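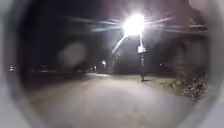
Night runs with streetlight glare – keep or drop?

Fikon

We're collecting path-following examples for a small outdoor robot. I have 3485 daytime clips and 109 from after dark. In a lot of the night ones a single lamp blows out white and throws long rays across the sky, and past the middle distance the path goes nearly black. The robot's own housing also shows around the border. Should I cut these before training?

Ju-won Baek

Keep them. If it's going to drive at night it has to see lamps like that. Mask the housing with one fixed mask, the same for day and night, and check it again any time the camera gets bumped. I'd hold back a few whole night runs for testing. Don't split clips from one run between training and test – they look too much alike. Then sample the night clips more often, or the daytime ones will swamp them.

Mtshali

just turn the exposure down

Dument

Lower exposure helped the glare for us but we lost the grass edge. Try it on one run first.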